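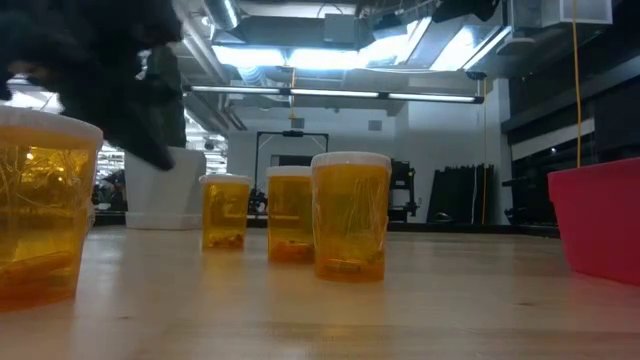 4. Workspace and Task Set-up

4.1 Bench and objects

The Tarent cell was put together in the shared workshop at Pondivum from parts already on the shelves. Its work surface is a light wooden tabletop, left unpainted. We kept the workshop's overhead lighting as it was and did not hang a diffuser, so reflections from the bottles remain in the recordings. Glossy wood returns an amber tint beneath the orange bottles, and this was enough to mislead the first colour threshold, which marked the reflection as part of the bottle. The threshold was replaced by a learned mask trained on 3571 hand-labelled crops.

The test objects are translucent pill bottles with white caps, in several tints and sizes. Contents are visible through the walls. One amber bottle is wrapped in clear crinkled film, which breaks its outline into bright streaks and gives the mask its hardest case. Bottles are placed by hand before each run, without a template, and plastic bins serve as the targets. The sorting rule is set by a short text file read at the start of the run.

4.2 Cameras

Two kinds of view are used. A fixed camera covers the bench and supplies the coarse position of each bottle. A small camera at the wrist takes over for the final approach, as in Figure 3, where both fingers of the near gripper are in view along with bottles of three tints and the blue and red bins. The wrist view loses the base of a bottle once the fingers have closed around it, so the grasp height is fixed 40 mm before contact and is not corrected afterwards.

Calibration between the two views follows the Bilyk routine. It takes 11 minutes with both arms parked and has to be repeated whenever a camera bracket is loosened. Nadiia Yatsenko rewrote the routine in September to store the result with each recording, after two batches had been processed with an outdated transform.

Figure 3. Wrist camera view of the bench. The second arm reaches down near the back edge of the table, behind a row of small white cylindrical objects. 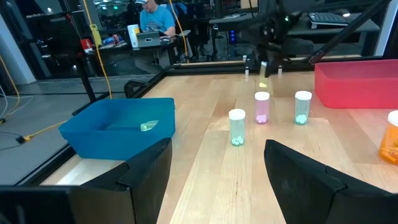
4.3 Control

Both arms run from one desktop computer using the Zornolum scheduler. Each arm holds a lock on its half of the table. An arm that needs to cross the centre line must request the other lock and wait. This is slow, but it removed the collisions seen with the earlier distance check. A request that is not met within 18 seconds is dropped and the arm returns to its parked pose.

Gripper force is capped in software. The cap was chosen by closing the fingers on the smallest bottle and lowering the limit until the wall no longer flexed by eye. The same value is used for every bottle, including the wrapped one, whose film can slide against the fingers. A slip is logged when the finger gap changes during a lift. Logged slips are counted as failures in Section 5, even where the bottle was later placed in the correct bin.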